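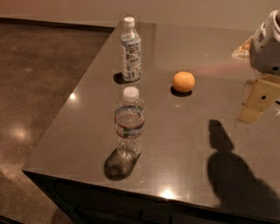
Trucos para superficies oscuras y brillantes: los que sirven, los que sobran y los que estropean

Inicio > Casa > Cocina y comedor

Cada pocos meses alguien vuelve a descubrir el remedio definitivo para que una encimera o una mesa oscura brille «como el primer día». Unas veces es vinagre, otras aceite de oliva, otras media naranja pasada por encima. He probado casi todos, varios de ellos más de una vez porque no me fiaba de la primera, y la mayoría hace lo mismo que un paño húmedo, con más trabajo y peor olor.

Lo que sigue está pensado para acabados oscuros y pulidos: piedra, cuarzo, madera lacada, tableros con brillo. No son lo mismo y no aguantan lo mismo. Si no sabe qué tiene en casa, trátelo como si fuera lo más delicado de la lista. Y antes de creerme a mí, lea las instrucciones del fabricante, si es que las guardó.

Por qué se ve todo

Una superficie negra o marrón muy oscura no se ensucia más que una clara. Se le nota más, sobre todo con una lámpara encima. La luz cálida de techo dibuja cada huella y cada cerco, y también engaña: muchas «manchas» son reflejos. Antes de frotar, cambie de sitio. Si la mancha se mueve con usted, deje el paño donde estaba. Parece una tontería, pero yo he perdido un buen rato sacándole brillo al reflejo de una bombilla.

El moteado fino ayuda. En una superficie jaspeada, las migas y las motas de polvo se disimulan bastante; en un negro liso no hay manera. Si está eligiendo encimera, pida que le dejen ver la muestra tumbada y bajo una luz parecida a la de su cocina. De pie en el expositor todas quedan bien.

El método de diario

1. Retire todo lo que haya encima. Limpiar bordeando los objetos es la mejor forma de fabricar cercos.

2. Pase un paño de microfibra seco para llevarse el polvo. Si empieza con el húmedo, lo convierte en una pasta gris.

3. Pase otro paño humedecido en agua templada con una gota de jabón neutro. Una gota. Las rayas que todo el mundo atribuye al producto suelen ser exceso de jabón.

4. Aclare con el paño limpio y bien escurrido.

5. Seque con un tercer paño. Es el paso que se salta casi todo el mundo, yo incluida, y es el que decide cómo queda.

En total, unos 3 minutos para una mesa normal. Quien le diga que necesita un ritual semanal de media hora seguramente vende algo.

Botellas de agua: el cerco que no viene de donde parece

Una botella de plástico fría suda, y el agua baja hasta la base y se queda ahí. Al secarse deja un aro blanquecino de cal, más visible cuanto más oscuro sea el fondo. El remedio popular es el posavasos, y funciona a medias: los de corcho fino se empapan y acaban dejando su propia marca, más grande que la de la botella. Mejor uno con algo de borde, o una bandeja para todas.

Tampoco hace falta exagerar. Una botella a temperatura ambiente, con el culo seco, puede pasar la tarde sobre una mesa brillante sin dejar rastro. Y ojo con la sombra: con luz desde arriba, una botella a medias proyecta una mancha ancha y translúcida que se confunde fácilmente con un charco. Toque con el dedo antes de ir a por la bayeta.

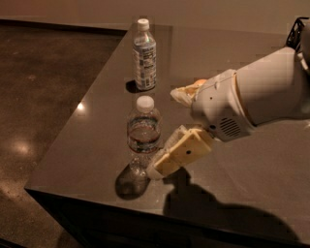
La prueba del vinagre, el limón y la naranja

Aquí me pongo seria. El vinagre y el limón son ácidos. En mármol y en otras piedras calizas dejan una marca mate que no se quita limpiando, porque ya no es suciedad, es superficie comida. En cuarzo el riesgo es menor, pero tampoco ganan nada frente al jabón neutro. Sobre madera lacada no los usaría nunca.

Lo de frotar con cáscara de naranja merece párrafo aparte. Huele muy bien durante diez minutos. El aceite de la piel da un brillo pasajero y luego atrapa el polvo con entusiasmo. Una naranja entera, sin cortar, puede estar donde le apetezca; cortada, a la tabla. Con el zumo que gotea pasa lo mismo que con el limón, solo que más pegajoso.

El aceite de oliva, igual: brillo de foto y, al día siguiente, huellas hasta del gato.

Productos específicos: qué hacen y qué no

He tenido bajo el fregadero el abrillantador de Saltora y el limpiador de Brinine. El primero deja una película agradable al tacto que a la tercera capa empieza a verse turbia y hay que retirar con agua y jabón (es decir, con lo que podía haber usado desde el principio). El segundo limpia bien, sin milagros. Compré el bote en agosto y todavía queda más de la mitad, así que al menos cunde.

Los paños Trelis me han salido buenos, aunque sospecho que cualquier microfibra tupida daría el mismo resultado. Lávelos a 40 grados y sin suavizante. El suavizante es lo que los arruina, y después se culpa al paño.

De las toallitas de un solo uso no voy a decir mucho. Caras, demasiado mojadas, y hay que secar igual.

Qué dejar encima y qué no

Los consejos de decoración insisten en que una mesa oscura pide un jarrón, una bandeja, un camino y tres velas. Luego hay que levantarlo todo para limpiar, y por eso no se limpia. Yo dejaría lo que se usa de verdad. Agua y algo de fruta bastan, y se apartan con una mano.

Si pone fruta suelta, séquela antes. Lavada y sin secar deja gotas, y las gotas dejan cal. Revise también la parte de abajo de vez en cuando: una naranja tocada por debajo engaña mucho por arriba, y el líquido que suelta es justo lo que no quiere sobre la piedra.

Cuidado además con las etiquetas de las botellas. Si se mojan, algunas se despegan y el adhesivo se queda en la mesa. Se quita con agua templada y paciencia; si no sale, con una tarjeta de plástico casi plana. Nada de estropajo ni de cuchillo, por muy poquito que se vaya a raspar.

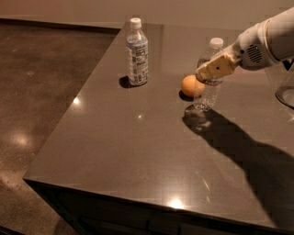 Dos botellas y algo redondo y naranja sobre fondo oscuro: poco que levantar a la hora de pasar el paño.

Esquinas y cantos

La esquina en ángulo recto es la que se lleva los golpes de cadera, de bolsa y de aspirador. También es donde el paño se engancha y donde se acumula una línea de suciedad, justo por debajo del canto, que desde arriba no se ve. Pase el dedo por ahí y luego hablamos. Un bastoncillo con agua y jabón llega bien a la junta con el mueble.

Los rotuladores retocadores para cantos prometen mucho. Tapan un desconchón pequeño visto de lejos y con poca luz — de cerca se ve un desconchón pintado. Para una mella de verdad, pregunte a quien instaló la pieza antes de rellenarla por su cuenta.

Actualizado: 2021-04-11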